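3.2 Materials and arrangement of the sorting table

The materials were chosen together with two teachers in Parnport, who asked us to keep close to what children already know from home. We therefore used plain colored shapes and a basket, and not the printed cards of the earlier Ukholm sessions. In those sessions the children were often more interested in the pictures on the cards than in the act of putting them away, and the answers became difficult to compare.

The shapes are cubes and balls in strong, simple colors. We avoided pale colors and also patterns, as two colors that look different to an adult under good light may be called by the same name by a child of four. The red cube, the blue cube and the green ball are the items that appear most often in the trials reported in this paper. A cube stays where it is put. A ball may roll, and this small difference was important for us, because a child who places a ball on a table has to plan a little more than a child who places a cube.

The basket is woven, with a thick twisted rim. We had first considered a plastic box with straight walls. Maëlle MacPherson, who prepared the materials, argued for the basket, and her reason was that its border can be seen very clearly. The question "is it in or is it out?" must have one answer for the child and the same answer for the person who scores the trial. An item that touches the rim from the outside was scored as out. An item resting on the rim was scored as undecided, and these trials are discussed in Section 4.3.

The table top is white and without any drawn outlines. In the pilot we used a table with a drawn outline for each item, but the children treated the outlines as a puzzle to be solved – they matched the shape to the line and paid no attention to the basket. After the outlines were removed, the instructions could be made much shorter. Figure 2 shows the materials.

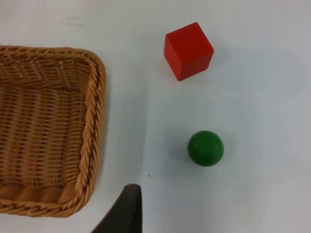
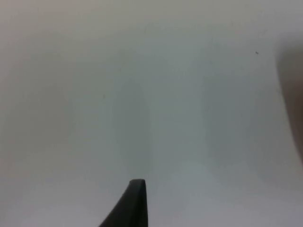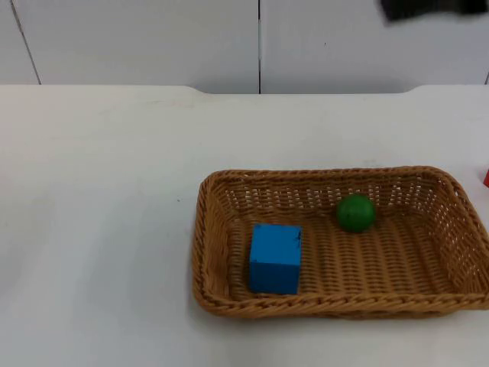

Figure 2. Materials of the sorting table. First picture: red cube and green ball outside the empty basket. Third picture: blue cube and green ball inside the basket.

Each child completed two short rounds, one in which the items were put into the basket and one in which they were taken out again. The order of the rounds was changed from child to child. In total 40 children took part, and 559 trials were kept for the analysis. Nearly 175 further trials were left out, most of them because the child had left the table or had started a different game with the items.

The scoring was done by Sandra Yeoman, who did not know which round came first for a given child. Where she was not sure of a placement, the trial was marked and looked at again on another day. We did not correct the children during a round. If a child asked whether a placement was right, the adult only repeated the instruction in the same words.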